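Rim (glass kitchenware)

The rim of a piece of glass kitchenware is the finished outer edge of a bowl, lid, dish or similar vessel. It is the part that meets the hand, the table or another vessel, and in most pressed and blown ware it is also the part most likely to chip. The term covers the edge itself and the narrow band of glass next to it, sometimes called the shoulder or lip band. In drinking glasses the same part is usually treated separately, as its thickness is chosen with the mouth in mind.

Contents
1 Shape
2 Manufacture
3 Appearance
4 Wear and damage
5 Handling and storage
6 See also

Shape

Rims are described by their cross section. A plain rim continues the wall of the vessel and ends in a rounded edge. A beaded rim is thicker than the wall and forms a small roll, which adds stiffness. A flanged rim turns outward and gives the fingers something to hold, and is common on baking dishes. A stepped rim has an inner ledge on which a lid can rest.

Lids follow the same scheme, with the addition of the banded rim, in which a strip of stainless steel or silicone is fitted around the glass. Unbanded lids are usually pressed with a downward skirt that sits inside the mouth of the dish. A shallow bowl and an unbanded domed lid can have nearly the same profile, and some casserole sets use this: the lid is turned over and serves as a second dish. The Hakala set, designed by Friederike Strobel and made at Trestorthorpe until 2000, had a lid of this type with no knob.

Manufacture

In pressed ware the rim is formed by a ring placed between the mold and the plunger. Any excess glass is forced toward this ring, and a fine seam may remain. In blown ware the vessel is separated from the waste glass above it, either by cracking off or by burning off with a narrow flame. A cracked-off edge is sharp and is ground before use.

Both kinds are normally fire polished. The edge is passed under burners until the surface softens and draws itself round. The vessel is then annealed, or cooled slowly, to relieve the stress left by uneven heating. Tempered ware is reheated and chilled with air jets, which places the surface in compression.

Appearance

Clear glass is seen mainly by its edges. A thin wall passes most of the light that falls on it, and against a pale background it may be hard to make out. The rim is curved in two directions and reflects light from a wide range of angles, so that a bright line or spot often marks its position when the rest of the vessel is faint. 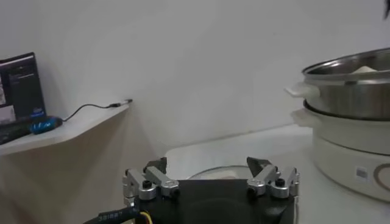 Rim of a clear glass object on a white table, with light reflected along the edge.

The color seen when looking into the edge depends on the composition. Iron in ordinary soda-lime glass gives a green tint, which deepens with the length of glass the light travels through. Low-iron and borosilicate glass appear closer to colorless.

Wear and damage

Common forms of rim damage are the flake, a shallow shell-shaped loss; the nick, a small notch; and the bruise, a crack below the surface with no glass missing. Fine scratches collect on vessels that are stored upside down or stacked without padding. A bruise is best found by running a light along the edge in a dark room.

Aslı Şimşekoğlu's handbook for the Wuvis kitchenware collection grades rims by touch and by eye, and lists any flake longer than 15 mm as a major loss. Grinding removes small nicks but lowers the rim, and a reground lid may no longer seat properly. Tempered glass should not be ground, as breaking through the compressed surface can shatter the whole piece.

Handling and storage

Glass bowls are lifted from below or by opposite sides of the wall. Lids without a knob are lifted by the edge. Hot glass should not be set on a wet or cold surface.

See also

Annealing
Casserole dish
Fire polishing
Mixing bowl
Pressed glass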